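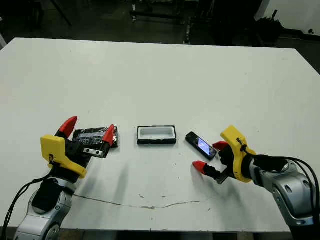 **How do I send a letter to someone held at Kondthorpe?**

Write the person's full name and booking number on the envelope, followed by Kondthorpe County Jail, 815 Grube Road, Irnley. Put your own name and return address in the top left corner. Mail without a return address is not opened and is not delivered.

**Where do I find the booking number?**

It's on the custody list at the front desk, and the records office will give it to you over the phone if you have the person's full name and date of birth. The number stays the same for the whole stay, including trips to court. If the person is released and booked again later, they get a new number.

**Is mail read?**

General mail is opened and checked for contraband. It may also be read. Legal mail is handled differently (see below).

**What can I put in an envelope?**

Letters on plain paper, printed photos up to 4 x 6, children's drawings in pencil or ballpoint, and printed pages such as news articles or recipes. The limit is 13 sheets per envelope, photos included. You can send more than one envelope on the same day.

**What gets rejected?**

- Anything with glue, glitter, stickers, tape or perfume on it
- Cards that are padded, layered or play music
- Crayon, marker, paint or gel pen
- Polaroids
- Cash, personal checks, stamps and blank envelopes
- Nude or sexual photos
- Maps of the county or drawings of the building

If one item in an envelope breaks the rules, the whole envelope is held. The person you wrote to gets a slip stating the reason, and so do you. They have 30 days to tell us whether to mail it back at their expense or destroy it. After that it is destroyed. 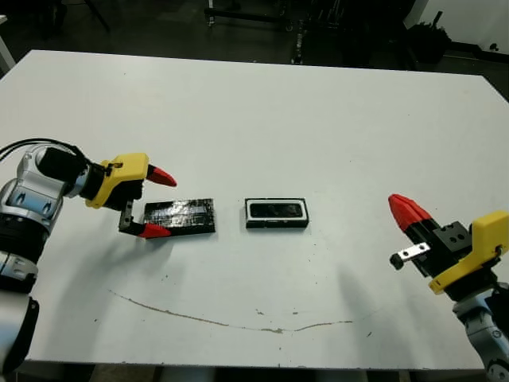 Cash is the one exception. It is logged by two officers and returned to the sender by certified mail, and the person you sent it to is not charged for that.

**Can I send books?**

Yes, if they are new, paperback, and shipped straight from a publisher or a bookstore. We do not take books dropped off at the front desk, and we do not take used books from any seller. A person may keep up to five books in their cell, plus one religious text. Extra books go into property.

Ask the store to print the booking number on the shipping label. This is the most common problem we see with book orders. A box addressed only to "Kondthorpe County Jail" goes back to the store.

**What about magazines and newspapers?**

Subscriptions are fine if they come from the publisher. Please check the expected release date first. We don't forward magazines after someone leaves, and the subscription has to be canceled or moved by whoever paid for it.

**How do I put money on someone's account?**

Through Maltetti, the company that runs our accounts, either online or at the kiosk in the front lobby. The kiosk takes cards and bills and does not give change. Maltetti charges a fee on each deposit and shows it before you confirm. Money orders can be mailed to the jail with no fee. They take longer to post, usually until the second business day after they reach us.

Part of a deposit may be taken for unpaid medical copays or damage charges. The person in custody can see this on their statement. We can't discuss it with family members.

**I sent a letter and got no answer. Did it arrive?**

We can't confirm delivery of general mail. Most letters are handed out within two business days of reaching the building. Delays are longer after a holiday weekend, and when someone has changed housing units. If your letter was refused you will get a slip. If you've had no slip, it was most likely delivered.
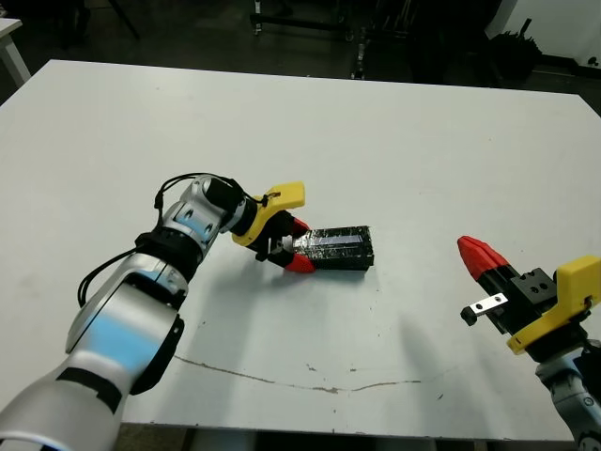

*White table with a robot arm at left.*

**What counts as legal mail?**

Mail from an attorney, a court, a legal aid office or a government oversight body. It has to be marked "Legal Mail" and carry a return address we can check. It is opened in front of the person it's addressed to, looked through for contraband, and handed over unread. A letter from a relative about a court case is general mail, even if it is marked otherwise.

**Can people in custody write to each other?**

Only with written permission from the jail administrator. It is normally given to spouses, parents and children, and to co-defendants whose attorneys have asked for it.

**Can they write to me if they have no money?**

Anyone with a balance under the indigent limit gets paper, a pencil and two stamped envelopes a week. Legal mail doesn't count toward the two.

**What happens to mail after release or transfer?**

Letters are marked "Not in custody" and returned to the sender. We don't forward to other facilities or to home addresses. Property has to be picked up in person with photo ID, or by someone named on a signed release form.

**My mail was refused and I think it was a mistake. Who do I contact?**

Write to the mail supervisor, Ingeborg Kramer, at the address at the top of this page, and include a copy of the slip. If you disagree with her answer, you can appeal to Captain Arne Buschmann. His decision is final for that item. Please don't send the same item again while an appeal is open.

**Did the rules change recently?**

The photo size limit and the ban on gel pen were added in April. The rest of the page was last checked on 10/12/2023.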